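Packing helpers wanted for the spring dispatch, Brerkden hall

Pelberg is looking for people who like calm and exact work with their hands. 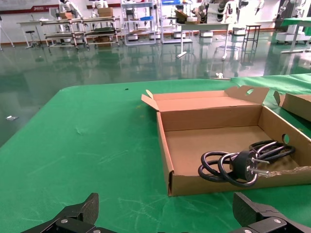

We prepare power cords and small accessories for sending out, and in April we have 655 boxes to make ready. For this we search two persons, who will work together at the tables in our hall in Brerkden.

Your tasks

You take a flat cardboard box, fold it and put it on the table with the lid open. You coil the cord in even loops, not too tight, and place it in the box together with the packing paper. The plug must not press against the wall of the box, as the prongs can make a hole in it during transport. Then you close the lid, put the label on the front side and write the box in the list. When a box has a torn hand hole or a bent corner, please put it aside and take a new one.

The tables have a green cloth on them. We ask you not to cut tape or paper directly on the cloth – there is a cutting board for this purpose. At the end of the shift the small scraps are collected and the tables are left free for the next team.

What we expect

You can stand for a longer time and you have patience with repeating work. Experience in packing is welcome but not necessary, we will show you everything on the first morning. Your English should be good enough to read a packing list. Please wear closed shoes with a soft sole, the floor is smooth.

What we offer

A contract for five weeks with paid breaks, and free tea and coffee. The working hours can be agreed with us, mornings or afternoons. If the work pleases both sides, there is a possibility to stay for the Setiawan order, which comes directly after.

How to apply

Send us a short letter with your telephone number and the hours when you are free. A photo or certificates are not needed. You can also leave the letter at our reception in the Irnurer building, on the ground floor. We answer to every application, also when the places are already taken.

Pelberg, Packing and Dispatch
March 14, 2023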